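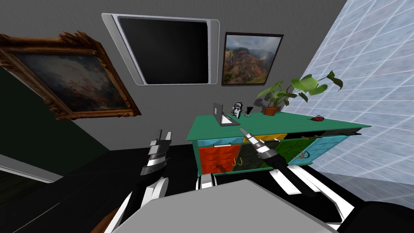 The Grikcombe Framing and Print Club will hold its winter swap in January at the Perkow Road hall, and members can begin dropping off pieces at 9 a.m. the same morning. Last year's swap brought in 70 framed works, and most of them went home with someone new. The trouble came afterward, when people wrote to ask how to hang what they had picked up. The usual case is a mixed wall, with an old-style painting in a heavy gilded frame at one end, a landscape photograph in a thin dark frame at the other, and the television between them. Maribel Quintero will give a short talk on walls like that at 11 a.m.

Her main advice is to settle the television first and measure everything else from it. A carved frame needs more bare wall on each side than a thin one does. She also suggests holding off on nails until paper cutouts of each piece have been taped up for a day or two. Bring your wall measurements if you want help with a layout.

Rules for the swap are the same as before. Each member may bring up to three pieces. Glass must be clean and free of cracks, and the hanging wire must be attached at both ends. Please write your name and the weight of the piece on a slip of paper and tape it to the back. We can't take anything wider than the hall's side door. Unclaimed pieces must be picked up by 4 p.m.

Sampaio Hardware has offered members a lower price on picture hooks and wall anchors through the end of the month. Give the club's name at the counter. The store also cuts mat board, but call ahead, as the cutter is only in during the mornings.

The Zukeck lending shelf is open again after the move. It has 22 books on framing, gilding repair and photo printing, and the loan period is now four weeks. The two levels and the mat cutter may be borrowed overnight only.

Dues for the new year can be paid at the swap or by mail to P.O. Box 2329, Grikcombe. Checks should be made out to the club.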